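ペットボトル入り茶飲料

2023年3月1日(水)
印刷用ページ | この記事をメールで送る

ペットボトル入り茶飲料(ペットボトルいりちゃいんりょう)は、茶葉や穀物などから抽出した液を調整し、ポリエチレンテレフタレート(PET)製の容器に充填して密封した清涼飲料である。緑茶、烏龍茶、紅茶、ほうじ茶のほか、チャノキの葉を用いない麦茶やそば茶、複数の原料を合わせた混合茶も、慣用的にこの範囲に含められる。単に「ペットボトルのお茶」とも呼ばれる。

本項では、容器と内容液の特徴、および家庭や事業所の室内における保管と取り扱いについて記述する。茶葉の栽培と製茶の工程は「製茶」の項、缶および紙容器入りの製品は「缶入り茶飲料」の項を参照されたい。

【概要】

茶は長く、飲む場で湯を用いて淹れるものであった。抽出した茶は空気に触れると色と香りが変わりやすく、微生物の増殖も起こりうるため、作り置きには向かない飲料とされてきた。これを容器に詰めて流通させるには、酸素の影響を抑えることと、殺菌による風味の変化を小さくすることの二点が課題となる。日本では缶入りの製品が先に普及し、のちにPET容器が広く用いられるようになった。

PET容器の利点として挙げられるのは、軽量であること、落下しても割れにくいこと、透明で残量を確認できること、ねじ式の蓋により繰り返し開閉できることである。最後の点は喫茶の習慣にも影響を及ぼした。缶入りの製品は開けたら飲み切ることを前提とするが、ねじ蓋の容器では少量ずつ時間をかけて飲むことができ、机に置いたまま作業を続けるという飲み方が一般化した。

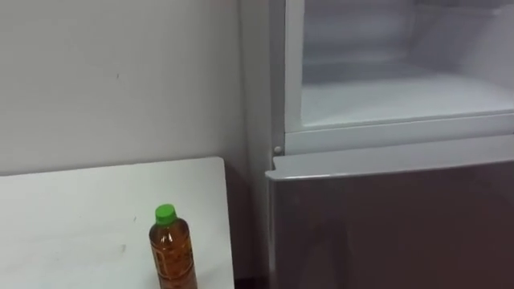

エリーナ・ハント(Elīna Hunt)

【内容液の色】

茶飲料の色は、原料と加工法によって大きく異なる。緑茶は黄緑色から黄色、烏龍茶と紅茶は橙色から赤褐色、ほうじ茶と麦茶は褐色を示すものが多い。発酵と通称される茶葉の酸化が進むと、カテキン類が重合してテアフラビンやテアルビジンなどの色素が生じ、液は赤みや褐色を帯びる。ほうじ茶や麦茶の褐色は、主として焙煎時の加熱反応による。

冷蔵庫の脇の机に立てられた緑色の蓋の透明なボトルは、琥珀色を帯びた褐色の液で満たされている。こうした色調は烏龍茶、ほうじ茶、麦茶のいずれにも見られ、液の色のみから種類を判別することは難しい。判別には一括表示欄の「名称」および「原材料名」を確認する必要がある。

蓋の色にも統一された規則はない。緑茶に緑、紅茶に赤や白を充てる製品がある一方、同じ色の蓋を複数の種類に共用する製造者もある。蓋の色を種類の目印とすることは、同一の製造者の製品を並べて比較する場合を除き、勧められない。

【容器の構造】

〈口部と蓋〉
口部の外周にはねじ山が成形されており、これに樹脂製の蓋がかみ合う。蓋の側面に刻まれた細い縦溝は、ローレットまたはナールと呼ばれ、指の滑りを防ぐ。蓋の下端には細い橋状の部分を介して環が連なり、初めて開栓する際に橋が切れて環が口部側に残る。これにより未開栓であることを確認できる。

加熱殺菌した液を高温のまま詰める方式では、口部を結晶化させて白色とし、熱による変形を防ぐことがある。常温で無菌的に充填する方式ではこの処理を要しないため、口部は透明のままでよい。

〈肩部と胴部〉
口部の下で細く絞られた首は、丸みのある肩へと広がり、胴部に続く。胴部には、くびれや溝(リブ)が設けられることが多い。くびれは手で持つ位置を定め、リブは薄い壁に剛性を与える。高温充填では冷却に伴って内部が減圧となるため、胴部に減圧を吸収する面を設けるのが通例である。角形の胴は箱詰めの効率に優れ、円形の胴は壁を薄くしても形を保ちやすい。

〈底部〉
茶飲料は炭酸を含まないため、底部に炭酸飲料用の花弁状の脚を必要としない。底の中央を内側に持ち上げ、周縁で接地させる形が多く見られる。机上での安定は接地面の広さと重心の高さに左右され、中身の減った軽量容器は、満量の場合に比べて横からの力で倒れやすい。

〈ラベル〉
胴部に巻かれるラベルには、熱で収縮させて密着させるシュリンクラベルと、帯状のフィルムを巻いて接着するロールラベルとがある。前者にはミシン目が入れられ、使用後に剥がすことができる。図柄に内容液と近い褐色や淡褐色を用いた製品では、ラベルと液の境目が離れた位置から見分けにくい。箱単位で販売されるものには、ラベルを省いた製品もある。

【製造】

製造は、抽出、濾過、調合、殺菌、充填、密封、検査の順に進む。抽出温度は種類によって異なり、渋みを抑える場合には低く、香りを強く出す場合には高く設定される。調合の段階でL-アスコルビン酸(ビタミンC)を加えるのは主として酸化を防ぐためであり、炭酸水素ナトリウムは液の酸性度を整えるために用いられる。

茶飲料は中性に近い低酸性飲料であり、酸味のある果汁飲料と比べて厳しい条件の殺菌を必要とする。無菌充填では、液を高温で短時間加熱したのち速やかに冷却し、別に殺菌した容器に詰める。加熱の時間が短く、香りの損失が少ないとされる。

【室内での保管】

未開栓の製品は、直射日光と高温を避ければ常温で保管できる。PETはわずかに気体を透過させるため、賞味期限内であっても、長期の保管では色や香りが徐々に変化する。また周囲の匂いが移ることがあり、防虫剤、灯油、洗剤などの近くは避けることが望ましい。

開栓後は冷蔵し、早めに飲み切る。口をつけて飲んだ場合には唾液とともに微生物が入り、糖を含まない茶であっても増殖の可能性がある。麦茶は原料の大麦に由来するでんぷん質を含み、カテキン類をほとんど含まないことから、特に注意を要するとされる。

凍結は、凍結に対応した容器の製品を除いて避ける。液が膨張し、容器が変形または破損するおそれがある。電子レンジによる加熱も、専用の容器を除き認められない。加温販売用の製品には、酸素の透過を抑えた容器が用いられる。

【置き場所】

家庭や小規模な事務室では、冷蔵庫の脇に机や台を設け、飲料を一時的に置く例が多い。取り出したボトルを置く、注いでから戻す、といった動作が短い距離で済むことによる。この配置にあたっては、次の事項が考慮される。

・冷蔵庫の扉の開く側と、机の天板が干渉しないこと。
・冷蔵庫の側面から放熱する機種では、説明書に示された間隔を空けること。
・天板と冷蔵庫の隙間に、蓋や紙片が落ち込んだ場合に取り出せること。
・通路側の角に、倒れやすい物を寄せないこと。

ボトルは手の届きやすさから天板の縁の近くに置かれる傾向がある。人の出入りのある側の縁では衣服や鞄、配線が触れて落下することがあり、室内の動線に面した机では、縁から手のひら一つ分ほど内側に置くことが勧められる。

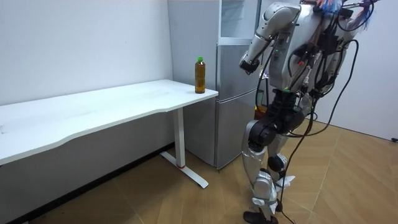 白い机の右手前の角近くに立つペットボトル入りの茶。床は明るい色の木目調。

白い天板は汚れの位置を見つけやすく、飲料を置く机に適する反面、茶の色素が残ると目立つ。冷えたボトルの表面には空気中の水分が結露し、底の形に沿った輪が生じる。水だけの輪は乾いた布で拭えば足りるが、茶がこぼれた場合は時間とともに色素が定着する。薄めた中性洗剤を含ませた布で拭き、続いて水拭き、乾拭きを行うのが基本である。研磨剤は艶消しの表面に光沢のむらを生じさせるため、目立たない箇所で試したのちに用いる。

【事業所における事例】

事務所用家具の製造業者フロンモント(Flonmont)は、自社の休憩室で飲料の置き場所を見直し、結果を社内資料『Calloway』にまとめている。同資料によれば、対象とした700件の清掃記録のうち、天板に関する記載の90件が飲料の輪染みに関するものであった。同社はその後、冷蔵庫に隣接する机に受け皿を備え、天板の角を丸めた型に改めた。

資料の編者ピョ・ドクス(Deok-su Pyo)は、受け皿の効果を認めつつ、利用者が皿を使わずに空いた天板へ直接置く例が残ったとして、置き場所そのものを冷蔵庫の扉から見て自然に手の届く位置へ移すことを提案している。ただし一事業所の記録に基づくものであり、機種や人数の異なる環境にそのまま適用することはできない。

【使用後の処理】

空いた容器は、蓋とラベルを外し、内部をすすいでから分別する。容器本体がPETであるのに対し、蓋はポリエチレンまたはポリプロピレン、ラベルはポリスチレンやPETなどで作られ、再生の工程が異なる。口部に残る環は、無理に外す必要はないとする自治体が多い。つぶすか否か、蓋をどの区分に出すかは地域により異なるため、居住地の定めに従う。

回収された容器は粉砕、洗浄され、繊維、シート、成形品の原料となる。再び飲料容器とする「ボトルtoボトル」も行われている。着色したボトルは再生時に用途が限られることから、日本では飲料用に無色透明の本体が用いられ、色による識別は蓋とラベルが担っている。

【関連項目】
烏龍茶/麦茶/ほうじ茶/清涼飲料水/ポリエチレンテレフタレート/容器包装/休憩室

【読者のコメント】

ゲアロード・オキャラハン
口部が白いものと透明なものがある理由を長年知らずにいました。充填方式の違いなのですね。角形と円形の記述をもう少し詳しく読みたいです。

マ・ミギョン
冷蔵庫の横の隙間に蓋を落とすこと、うちの職場でも多いです。うちは細い棒に両面テープを巻いて取っています。

レムレム・クムサ
「缶入り茶飲料」の項へのリンクが切れているようです。ご確認ください。それと、輪染みには重曹が効くと聞きましたが、艶消しの天板でも使えますか。

マ・ミギョン
↑重曹も粒子があるので、強くこすると白っぽくなりました。水に溶かして布に含ませるくらいがよいと思います。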